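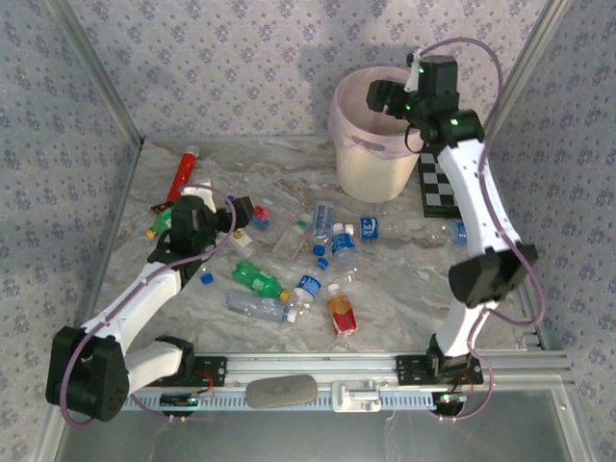 June 2021. Cap liner trial, batch 2507

Pustico sent the second lot of foam liners. Same nominal thickness as the first, softer to the thumbnail. Cut list unchanged.

Filled to the shoulder with tap water plus a drop of dye, capped by hand, then torqued on the Pulby tester. Left inverted on blotting paper overnight. Scale zero drifted again, so weights before 1535 g on the log sheet need the correction from page 2. Re-zeroed after every tray from there on.

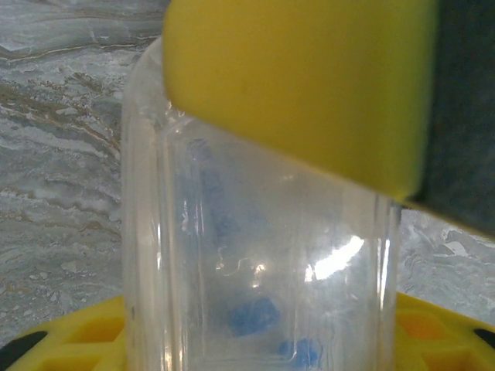
Blotter marks on the old liners sit mostly at the thread start. New liners mark less but take a set: removal torque falls after the first opening and does not come back. Min wants a reclose figure as well as first-open, so the Curkevden procedure needs another column.

To do: repeat with the 500 ml size. Check the land width on the molds before blaming the foam. Hold the November lot for comparison, do not cut into it.

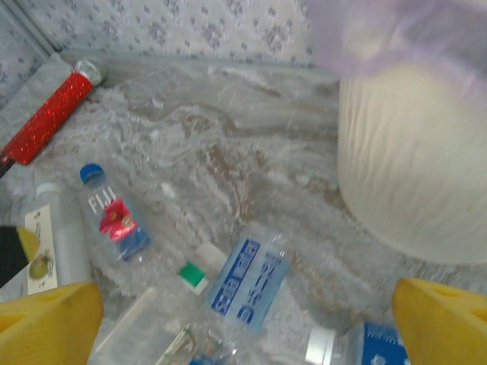

Plastic items on the plastic sheet.

Blotters are in the flat drawer, labeled by tray.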